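Home
Shop
Classes
About us
Contact

About Lykkegaard

Hello! I'm Hanne Nørgaard and I run Lykkegaard, a fabric shop and sewing school on the hill end of Windton, opposite the chip shop with the green door. If you've come in by the back lane you've probably met our step. Sorry about the step.

I started selling fabric from my front room in Hirnthorpe with £200 and a cutting table that was really a door on two chests of drawers. I'd been making clothes for my own children for years (Danish mum, lots of knitwear, everything a size too big so it lasts) and I could never find decent jersey in lengths under two metres. Either you bought the whole bolt or you bought a scrappy bit on the market that went baggy at the knees after a fortnight. So I bought the whole bolt and sold what I didn't need to the other parents at school, and then I bought another one, and my husband started asking when he'd get the sofa back.

He got the sofa back when we took on the shop. It used to be a carpet showroom, so it's long and a bit chilly but there's masses of room to roll things out, and the light at the front is lovely until the middle of the afternoon.

What we sell

Mostly cottons and knits for children's things: bibs, leggings, sleepsuits, cot sheets, little hats. We do plain colours and a lot of prints, and I'm afraid I'm a soft touch for anything with an animal on it. I do try to keep some grown-up fabric in too, and there's a very good navy linen that I'd have in every room if I could. 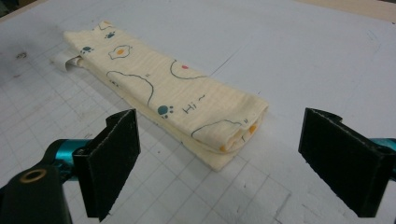

Cream with blue-grey paw prints, folded.

We cut from half a metre upwards. Anything shorter that's left on the bolt goes in the remnant baskets by the till, and those are priced by weight, so have a good rummage! People come in for a zip and go home with a carrier bag of oddments, and I include myself in that.

We also have our own range of paper patterns, called Trirkura. It's a made-up word. My youngest used to shout it when she was running round the garden with a pillowcase on her head and it stuck. Trirkura patterns are printed on proper thick paper so you can trace them again and again, and the instructions are written by Inger, who has the patience to explain a neckband four different ways until one of them makes sense to you.

The school

Inger Holst came along to our first open evening to ask if we sold buttons, and by the time we locked up she'd agreed to teach a beginners' course. She taught textiles in a secondary school before that, so a room of adults who all want to be there is her idea of a holiday.

Classes are small and they're held upstairs. You don't need your own machine, we have enough to go round, and they've all been serviced more recently than my car. We do a beginners' course that starts with threading up and finishes with a pair of pyjama bottoms, then there's one just on stretch fabrics (bring a ballpoint needle or buy one from us, please don't try it with the needle you did your curtains with), and a mending afternoon where you turn up with whatever's torn and we work out what to do about it. Knees are the big one. Knees and coat linings.

Children are welcome from nine upwards in the school holidays. They're much braver than the adults with the overlocker, and they never unpick anything.

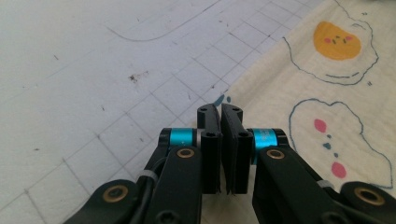 Black pads side by side, with cyan-blue spacers to left and right.

If you'd like to book, the dates go up on the Classes page and on the board in the window. The November courses fill up first with people making presents, so do get in early. If you have to cancel, ring us and we'll move you to another date if we possibly can.

Parcels and posting

We post all over the UK. Orders are cut by hand by me, or by Inger if I've got a cold, and they usually go out the next working day. Fabric comes folded in paper. We stopped using plastic bags a while back and I still haven't found a tape I like, so if your parcel arrives with rather a lot of string round it, that's why.

Please wash your fabric before you cut it. I know. I don't want to do it either. But jersey shrinks and I'd hate you to spend a weekend on a sleepsuit that ends up fitting the teddy.

Coming to see us

There's parking behind the library and the bus from Hirnthorpe stops at the bottom of the hill. Dogs are fine on a lead. The kettle's usually on, and if you've got something half made that's gone wrong, bring it in and spread it out on the counter. We like seeing them.

Hanne x

Page last updated 11/22/21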